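Pinari Indoor Drying Rail: Set-Up and Use
Section 4. Hanging and taking down small items

Use this section once the rail is fixed in place (Section 3). It covers socks, washcloths and other small pieces hung on clip hangers.

4.1 Hanging the clip hangers

1. Wipe the rail and the hook loops with a damp cloth.
2. Set each hanger over the open side of a loop and lower it until the wire sits in the bottom of the curve.
3. Use one loop per hanger.
4. Squeeze the clip, slide in the cuff of the sock, and release.

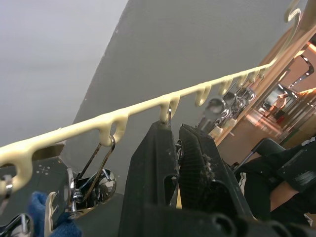 Can I hang a soaking wet towel from a single loop?
Wring it out or spin it first, then spread it over at least 2 loops, and keep the full load on the rail under 23 pounds.

Caution: Do not pull down on the rail to test it.

Note: Keep items 2 inches from walls and furniture so air can move behind them.

4.2 Taking down and sorting

1. Check thick knits at the toe and heel. Allow another 60 minutes if they feel cool.
2. Hold the sock, open the clip fully, and lift the sock away. Pulling on a closed clip can stretch the cuff.
3. Lay the socks flat on a table, side by side, with the toes pointing the same way.
4. Match pairs by color and knit before folding.
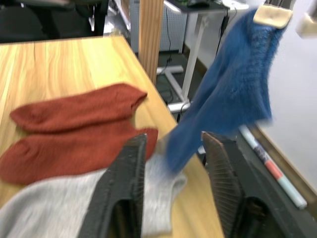
Page last changed: May 7, 2024

5. Put single socks to one side until the rail is clear.
6. Brush off any lint before putting fuzzy socks away.
7. Leave the empty hangers on the rail or store them flat in the Bevska pouch.

Caution: Do not use the rail near a heater set above 75 °F.

For replacement clips, see Section 6.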